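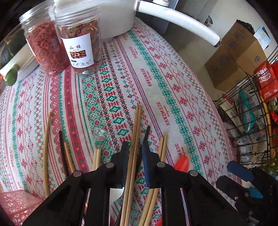 Kitchen tablecloth, folk bands and HANDMADE lettering

From: Carys Rowlands
To: Jellik Soup List
Date: 19 Mar 2026
Subject: Re: barley soup turning to glue

Hi Jozef and everybody,

Oh, I know that glue! I made a pot of it every winter for years and called it "hearty" when people came over. My mother-in-law once stood her spoon up in it and just looked at me.

Jozef Van Acker wrote:

> I've tried the mushroom and barley recipe from the list three times now and
> it's lovely for the first hour. Next day it's a brick. I put 200 grams of
> pearl barley straight into the pot with the stock, onions and carrots and
> simmer it all together until the barley is soft. Then I keep adding water
> when I reheat it and it ends up tasting like nothing much. Is it the barley?
> Should I buy a different kind? Also, does anybody else find the dried
> mushrooms gritty, or is that just the ones from my shop?
>
> Jozef

First thing, 200 grams is a lot of barley unless your pot is enormous. You didn't say how big it is. For a pot that feeds four of us twice I use half that, and it still looks stingy going in. Dry barley always fools me. It sits at the bottom like a handful of gravel and you think that can't possibly be enough, so in goes another scoop, and there's your brick.

Second thing, and this is the one that fixed it for me - cook the barley by itself. Plain salted water, its own little pan, until it's soft but still has some chew. Drain it, rinse it under the cold tap, and keep it in a bowl in the fridge with a lid on. Then when you heat up the soup you put a big spoonful of barley in each person's bowl and ladle the hot soup over. The leftover soup stays soup. The leftover barley goes into salad or gets fried up with an egg (very good with an egg, try it).

I know Myfanwy Morgan is going to write in and tell me I'm throwing the flavor down the sink with the barley water, and she has a point. You do lose a bit of that silky feel. What I do now is save one cup of the cooking water and tip it into the soup near the end. Not the whole lot, I tried that, and we were back to wallpaper paste.
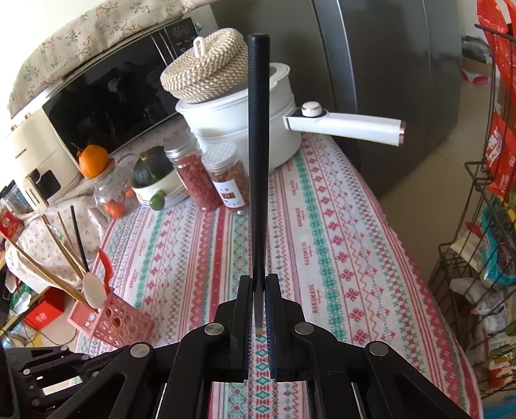
If you'd still like to do everything in one pot, wait and add the barley when the onions and carrots are already soft, and plan on eating the whole thing that night. It can be done. Heino Strazds does his that way and it's better than mine, but then he has a houseful and never has any left to reheat.

About the different kinds: pearl barley goes soft quickest and thickens the most. Pot barley has more of the outside left on, so it takes longer and holds its shape better. I bought a bag of pot barley last fall and liked it fine, but you have to start early. I wouldn't go out and buy any just for this. Use up what you have first.

Now, reheating. Don't thin it with water! That's where your taste is going. Use stock, even weak stock, and then check the salt again and put in something sour. I use a splash of the brine from a jar of pickles, or lemon if I have one rolling around in the drawer. Half a teaspoon at a time and keep tasting. And a fresh handful of dill on the second day, the first lot will have gone sad and gray.

The mushrooms: yes, gritty, mine too, all of them, every shop. Soak them in hot water for half an hour, then lift them out with your fingers or a fork. If you pour the whole bowl through a strainer you just dump the sand back on top of them. Give them a quick rinse, chop them, and then pour the soaking water through a coffee filter into your soup. Leave the last inch in the bowl. I used to be greedy about that last inch and I regretted it with every mouthful.

Cledwyn Pugh asked a while back if you can freeze this one. The soup without barley freezes beautifully. With potatoes in it, no, they go mealy and weird. I freeze mine flat in bags and then forget to label them, so we have a fair number of mystery suppers in April when I clear out the freezer.

Jozef, do tell us how big your pot is, and what you're using for stock. If it's cubes, go easy on the salt in the barley water.

Oh, and does anyone still have the rye dumpling recipe that went round before Christmas? I printed it and then spilled soup on it.

Carys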